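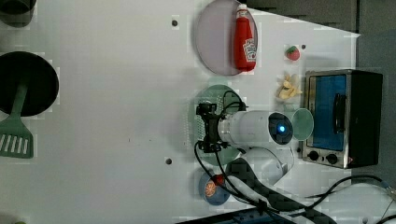
Week 10: Domestic and Workplace Chores as a Test of Automation
Unit handout, Introduction to Service Robotics
Revised 2025-05-10

Purpose of this handout

This handout accompanies the Week 10 lecture and should be read before the tutorial. It considers whether machines are at present able to carry out ordinary chores in the home and on the shop floor. Students are expected to be able to state a position on the question and to defend it with reference to particular tasks. General claims that robots "can" or "cannot" do housework will not attract marks.

1. What counts as a chore

For this unit, a chore is a task that a competent adult performs without special training, in a space that was not laid out for a machine. Clearing a kitchen bench is a chore. Transferring identical castings from a fixture to a conveyor is not, although it may be tedious. Sweeping up at the end of a shift, returning hand tools to a shadow board and sorting mixed returns at a parts counter are all treated as shop-floor chores.

Appliances are a separate matter. A dishwasher washes dishes, but a person must still scrape, load, unload and put away. Much of the remaining labour in a modern kitchen consists of moving objects between appliances, and it is this labour that the lecture addresses.

2. Tabletop kitchens

Much research on manipulation is conducted at a table with play food and small-scale kitchenware. The arrangement has clear advantages. Objects are light, nothing spoils, and a dropped item does little harm. A plate, a pan, a sauce bottle and a toaster oven between them call for several kinds of grasp, and the oven adds a hinged door and knobs to be turned.

The limits of the arrangement should also be kept in view. A toy strawberry does not bruise. A play frying pan holds no hot oil. Objects are usually within reach of a fixed arm, under steady lighting, and a person is at hand to reset them. Success at the table is evidence about grasping and placing. It is weaker evidence about cooking or cleaning.

3. Sources of difficulty

Thin and flat objects. A plate lying flush with a table offers little for a two-jawed gripper to hold. People tilt it with a fingertip or slide it to the edge of the bench.

Contact between objects. A spatula resting across a pan may move when the pan is lifted. The machine must decide which to take first, and must notice if the other has shifted.

Soft and wet materials. Cloths, dough, rubbish bags and wet sponges change shape in the hand and are hard to model.

Recovery. A person who drops a spoon picks it up and carries on. Many systems have no means of recognising that the spoon has been dropped – the arm continues to the next step with an empty gripper.

4. Case for discussion: the Buvstead trial

In February the Buvstead teaching laboratory ran a bench-clearing exercise using the Belex software package. The arm was asked to move 14 items of play kitchenware to set positions. Under the original layout, it completed the task in most attempts. When the same items were rearranged and the blinds opened, it completed the task in few. No item was new to the system.

A second exercise was held at the Rultby workshop, where a similar arm returned hand tools to a rack. Results were steadier. The rack had been built with the gripper in mind, and staff had agreed to leave tools in one tray. Students should consider how much of the improvement belongs to the machine and how much to the tray.

5. Reliability and the ordinary household

A success rate of 95 per cent sounds high. Over 20 plates it leaves one failure on average, and a household that loses a plate at every second meal will not keep the machine. Factories may tolerate an occasional stoppage when a technician is nearby. Homes have no technician, and the occupants may include small children and pets.

6. Tutorial preparation

Students are to prepare the following:

Read the Chantharasri chapter in the unit reader, paying attention to the distinction between tasks and demonstrations.

Choose one chore performed in your own home or workplace and list each separate handling action it requires, including opening doors and drawers.

Identify the action most likely to fail if attempted by a single arm with a two-jawed gripper, and explain why.

The written assignment is 2000 words, excluding references, and may build on the chore chosen for the tutorial. Canadian or Australian spelling is acceptable, provided it is used consistently.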